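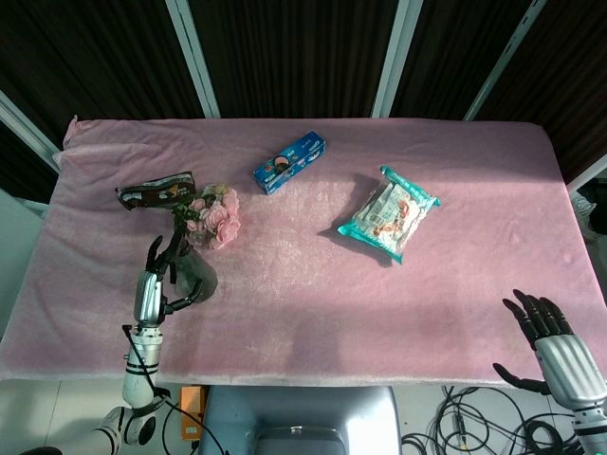

Table Settings, Set 6: Snacks and Flowers

Published May 30, 2024. Text by Natalina Testa.

Set 6 of the Skivent tabletop series covers small packaged snacks laid out with a single flower arrangement. Work on the series began in April. The archive now holds 1,541 entries, indexed by cloth, background and contents.

Cloth: pale pink plush. The pile shows every crease, and soft wrinkles have been left in. Pressing flattens the fibres and is not used on this cloth.

Background: dark brown curtain, hung in vertical folds, with white-grey metal posts. The dark tone separates well from the pink.

Flowers: artificial roses, pale pink with green leaves, in a small grey-tinted glass vase. Gripped at the neck - the stems stay upright and the heads keep their spacing.

Boxed item: small blue carton, laid at an angle, with a round biscuit-like snack printed near the middle.

Clear bag: teal-green crimped ends, white pastry-like contents, label with red and orange accents. Translucent film picks up reflections, so side light is preferred.

Wrapped item: dark brown and white packet, partly crumpled, orange-yellow patch on the face. Placed by the roses.

Prints are supplied on matt paper, 40 cm on the long side. Orders quote the set number first, then the item name.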